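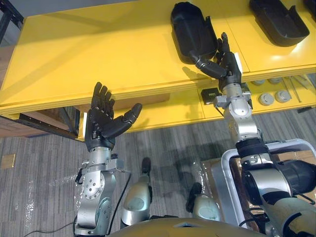
スライド1　黄色い作業台と黒いトレイ。右手は中央のトレイに接触、左手は何も持っていない

しゃべり用メモ(持ち時間の目安は各スライドに書いた。全体で巻き気味に)

スライド1　表紙(1分)

はい、こんにちは、Bouchra Faroukです。Cledumaというプロジェクトで、人型ロボットの両手を使ってトレイを扱う研究をしています。今日は「触ってから決める」という、すごく地味なタイトルの話をします。地味なんですが、私はこれがめちゃくちゃ好きで、放っておくと二時間しゃべるので、司会の方は遠慮なくベルを鳴らしてください。

(ここで一拍。笑いがなくても進む)

共同研究者はEssam Saber、Abdelkrim Hajji、Khalil Karamです。制御はEssam、学習まわりはAbdelkrim、Khalilは手の信号処理を全部見ています。私はデータと評価の担当です。なので後半の評価の話になると急に早口になります。

表紙の写真はそのまま出しておいて、しばらくここで話します。見てほしいのは右手の指先です。指先がトレイの右側に当たっていて、親指が下の縁に沿って寝ている。この、手がトレイに触れているところが今日の主役です。もう片方の手は空いていて、奥のトレイには触っていません。

「で、これ掴んでるの?」と思った方、いいですねえ、その疑問を最後まで持っていてください。写真一枚では私にも決められないんです。カメラだけを頼りに動いているロボットも、同じ立場に置かれています。

スライド2　何が難しいのか(3分)

黒いプラスチックのトレイって、どこの作業場にもありますよね。安いし、丈夫だし、重ねられるし。ところがロボットの目で見ると、かなり嫌な相手です。

まず黒い。そして手も黒い。黒い指が黒い縁にかかったとき、画像の上で境目がどこにあるのか、人間でも拡大しないとわからない場面があります。台が黄色いので、トレイと台の境目はきれいに出るんですよ。だから「トレイがどこにあるか」は当たる。当たるんだけど、「指がトレイのどこにかかっているか」が外れる。うちの失敗を並べて眺めていると、このパターンが延々と出てきます。

次に、形がややこしい。深くえぐれた形のもの、浅くて縁が張り出したもの、いろいろあります。傾いて置かれることもある。縁の丸みが少し違うだけで、親指を下に入れられるか、上から押さえるしかないかが変わります。

それから、軽い。これ大事なんで強調したいです(声を大きく)。空のトレイは軽いので、触った瞬間に動きます。カメラで見て、完璧な把持計画を立てて、さあ行くぞと手を伸ばして、指が触れた途端にトレイがすっと逃げる。計画はもう古い。でも手は古い計画のまま閉じる。で、空振りか、縁を弾いて裏返すか。

会場に把持をやっている人がいたら、ここでうなずいてくれるはずです(うなずく人を探す。見つかったらその人に向かって話すと楽)。

私たちが最初にやったのは、素直に認識を良くすることでした。照明を変え、解像度を上げ、トレイの型ごとに追加で学習させて。良くはなるんですが、触った後にトレイが動く問題はまるごと残ります。Abdelkrimが当時のミーティングメモに「目を良くしても手は良くならない」と書いていて、これはいまでもうちの共有フォルダのいちばん上にあります。

スライド3　手法の考え方(4分)

じゃあどうするか。触る前に全部決めるのをやめました。

動作を二つの区間に分けます。前半は「近づく」区間。ここは普通の模倣学習の方策で、頭のカメラの画像と関節角を入れて、腕と手の目標を出します。ここで求めるのは、トレイのどこかに、そっと指をつけることだけ。縁の真ん中に当てろとか、親指をここに置けとか、そういう注文はつけません。

後半が「決める」区間です。指先が触れたと判定したら、いったん腕を止めて、手の信号と、その時点の画像とを合わせて、把持の形を選び直します。親指を縁の下に入れるのか、側面を押さえて反対の手を待つのか、それとも一度離れてやり直すのか。

ここで質問がよく出るので先に言っておきます。「止めたら遅くなりませんか?」なります! 遅くなります。後で時間の話もちゃんとします。逃げません。

(板書できる会場なら、線を一本引いて、真ん中に縦棒を入れる。左に「近づく」、右に「決める」。縦棒のところに「接触」と書く。板書できないときは手でやる)

この縦棒を自動で見つけるのが一つ目の技術的なポイントで、縦棒の後ろに何を入れるかが二つ目のポイントです。

接触の判定には、指のモーター電流と関節角の追従誤差を使いました。専用の触覚センサーは付けていません。付けたほうがいいのは百も承知なんですが、壊れるんですよ、あれ。交換している間はデータが採れないし、交換すると特性が変わる。Khalilが「いまある信号でどこまで行けるか一回やらせてくれ」と言い出して、やってもらったら想像以上に行けた、という流れです。

閾値の話を少しだけ。指先の推定力が3ニュートンを超えたら接触とみなします。もっと小さくしたかったんですが、腕が速く動いているときの慣性でも電流が揺れるので、下げると空中で「触った!」と言い出します。空中で立ち止まって考え込むロボット、かわいいんですけど、実験としては困ります。

それで、近づく区間の最後だけ腕の速度を落とすようにしました。速度を落とせば揺れも減るので、判定が安定する。どこから落とすかも学習に任せています。人間の操作者が自然に減速しているので、デモを真似すれば勝手に減速するんですね。ここは手で作り込まなくて済んで、うれしかったところです。

スライド4　データの採り方(3分)

さあ、私の担当です。早口注意!

デモンストレーションは遠隔操作で採りました。操作者がグローブとヘッドセットをつけて、ロボットの両腕と両手を動かします。収録ソフトはPlustariという自分たちで書いたもので、画像と関節とモーター電流を同じ時計で保存します。同じ時計、というところが大事で、最初の版では画像と電流がずれていて、触っている画像なのに電流は静か、という謎のデータが山ほどできました。山ほどです。全部捨てました。

最終的に使ったのは、およそ3000エピソードです。トレイの置き方は毎回変えています。平らに置いたり、傾けたり、奥の縁に寄せたり。片手だけで済む配置と、両手が要る配置を混ぜました。

操作者へのお願いは、紙に書いて壁に貼ってあります。読みますね。

指がついたら、一呼吸おいてください。
おかしいと思ったら、離してください。
やり直しても最初から録り直さないでください。

三行目で、みんな「えっ」て顔をします。普通、デモって上手なものだけ集めたくなるじゃないですか。でも私たちが後半の区間で学ばせたいのは、触ってみて「あ、違うな」と思ったときにどうするか、なので、違うなと思った場面がデータに入っていないと話にならないんです。上手な人ほど失敗しないので、上手な人のデータばかりだと後半がスカスカになります。

Brahim Amraniという、収録を手伝ってくれた学生さんがいて、最初の週の彼のデータがいちばん役に立ちました。本人の許可を取って言っています(たぶんここで笑いが来る)。縁を滑ったり、浅くかかったり、そのたびに丁寧に離してやり直してくれていて、後半の学習に効く場面がぎっしり入っていました。三月の収録ではすっかり上達してしまって、ちょっと残念だったくらいです。

ラベルは二種類だけ。接触の時刻と、その後の判断が「進む」か「離す」か。接触の時刻は電流から自動で候補を出して、人が確認します。判断のほうは操作者が終わった直後に自分でつけます。後から他人がつけると、黒い指と黒い縁でやっぱり迷うんですよ。本人は自分がなぜ離したか知っているので、直後なら早いし正確です。

(時間が押していたら、ラベルの話は飛ばして次へ)

スライド5　後半の方策(3分)

後半の中身をもう少し。名前はQuanです。由来は聞かないでください、Essamしか知らなくて、聞くたびに答えが違います。

Quanに入れるのは、接触の直前から止まった直後までの電流の波形、その間の関節角、それと止まった時点の画像の手首まわりの切り出しです。出すのは、まず進むか離すか。進む場合は、そこから先の手の軌道を短く出します。腕はあまり動かしません。

波形のどこを見ているのか、気になりますよね。私も気になって、指ごとに信号を消してみる実験をしました。親指の信号を消すと、がくっと悪くなります。ほかの指は一本消してもたいして変わらない。縁に沿って親指がどう当たっているかで、その後の選択肢がほとんど決まってしまうようなんです。

表紙に戻りますね(表紙に戻す)。右手の親指、左のほうへ曲がって、トレイの下の縁に沿っているでしょう。支えているようにも、掴みかけているようにも見える。画像だけだとここまでなんです。でも親指の電流を見れば、押し返されているのか、ただ添えてあるだけなのかに差が出ます。Quanがいちばん頼りにしているのが、この差です。

(スライド5に戻すのを忘れない! 前回忘れた)

画像を消すとどうなるか。これも悪くなりますが、親指を消したときほどではありません。ただ、両手の配置のときは画像がないとだめです。反対の手がどこにいるかは関節角でわかっても、トレイがどちらへ動いたかは画像を見ないとわからない。なので画像は残しています。

スライド6　結果(4分)

お待たせしました、結果です。

評価は実機で、各手法につき300回。トレイを持ち上げて、台から離れた状態を保てたら成功、落としたり裏返したりしたら失敗です。やり直しは時間内なら何度でもよしとしました。比べた相手は、同じデータで全区間を一本の方策として学習させたものです。入力は同じ。電流も入れています。ここは公平にしないと査読で怒られますし、自分でも気持ち悪いので。

提案手法の成功は200回でした。一本の方策のほうは、その半分に届きませんでした。

(ここで黙る。会場に数字を見てもらう)

えー、三回に一回は失敗しているわけで、製品だったらお話になりません。わかっています。ただ、配置はわざと意地悪にしてあります。傾いたトレイ、奥に寄ったトレイ、縁どうしが重なりかけているトレイ。平らに置いただけの簡単な配置なら、どちらの手法もだいたい成功するので、差が見えないんです。

面白かったのは失敗の中身です。一本の方策の失敗は、ほとんどが「触った後もそのまま閉じる」でした。電流を入力に入れてあるのに、使ってくれないんですよ。画像のほうが情報が多いので、学習の早い段階で画像ばかり見る癖がついてしまうのだろう、とAbdelkrimは言っています。ここはまだ推測です。質疑で突っ込まれたらAbdelkrimに振ります。

提案手法の失敗は顔ぶれが違っていて、いちばん多いのは「離してやり直す」を繰り返して時間切れ。慎重すぎるんですね。離して、近づいて、触って、うーん違うな、また離して。見ているとじれったい! 操作者に「おかしいと思ったら離して」とお願いした結果が、そのまま出ています。ロボットは人の言うことをよく聞いているなあと思いました。

時間の話も約束したのでします。成功した試行だけで比べると、提案手法のほうが遅いです。止まる分と、やり直す分だけ遅い。落としたトレイを人が拾って置き直す時間まで含めると順位が変わるんですが、それを言い出すと評価の線引きがなんでもありになるので、論文には遅いほうの数字を本文に書きました。置き直し込みの数字は付録にあります。

スライド7　うまくいかなかったこと(2分)

失敗談のスライドです。ここがいちばん好きという人が毎回いるので、ちゃんとやります。

一つ目。接触判定も学習にしようとして、やめました。閾値のほうが良かったんです。学習した判定は、収録した日の手の温まり具合みたいなものまで覚えてしまって、別の日に朝いちばんで動かすとずれます。閾値なら、朝にゼロ点を取り直せばそれで済みます。

二つ目。Bredanoという別のシミュレータ環境で後半だけ大量に学習させる案。Khalilが一か月がんばりました。接触の瞬間の電流がどうしても実機に似なくて、進むか離すかの判断がばらばらになりました。トレイの縁のたわみが再現できていないせいだと見ていますが、たわみを入れると今度は計算が重くて回りません。いまは保留です。

三つ目。トレイ以外への展開。四角い箱と円筒は試しました。箱はまあまあ。円筒は転がるので、止まって考えている間にどこかへ行きます。「触ってから決める」には、触ったときに相手がその辺にいてくれる、という前提があるわけです。円筒は待ってくれません。

スライド8　これから(2分)

いま取り組んでいるのは、離す判断の癖を直すことです。デモの「離す」の中に、本当に離すべきだったものと、操作者が念のため離したものが混ざっています。後者を見分けて重みを下げたい。本人に聞き直すのがいちばん早いんですが、半年前の一回をなぜ離したかなんて、覚えている人はいませんよね。いまは電流の波形が「進む」の例に近い「離す」を拾って、そこの重みだけ下げる方法を試しています。

もう一つは両手の協調。片方の手が触って判断している間、反対の手をどうするか。いまは待たせているだけなんですが、先に反対側の縁の近くまで行っておけば、時間はだいぶ縮むはずです。Essamはもう動くものを手元に持っているらしくて、私にはまだ見せてくれません。

接触ラベルつきのデータは、一部を公開する準備をしています。形式はPlustariのままだと読みにくいので、変換スクリプトもつけます。欲しい方は休憩中に声をかけてください。メールでもいいです。返信は遅いです、すみません。

質疑の備え(自分用、読まない)

・触覚センサーをなぜ使わないのか → 壊れる話をもう一度。「付けたら良くなると思うか」と聞かれたら、はい、と答える。
・止まる時間はどれくらい → 付録の表を出す。暗記で答えない。
・操作者による差は → ある。Brahimの話を使いすぎない。
・手が変わっても使えるか → 電流が読める手なら枠組みは同じ。学習はやり直し。
・強化学習は → 後半だけなら現実的。Abdelkrimに振る。
・トレイの色を変えればいいのでは → 必ず来る。「はい、変えれば認識は楽になります、でも触って動く問題は残ります」。にこやかに。

直し残し(2023年1月14日の練習の後に書いた)
スライド6の棒グラフ、後ろの席から凡例が読めないとHajjiに言われた。字を大きくする。スライド3は四分で収まらず、慣性の話で脱線した。電流の揺れの動画は流さず、止めた一コマだけにする。ポインタの電池を替える。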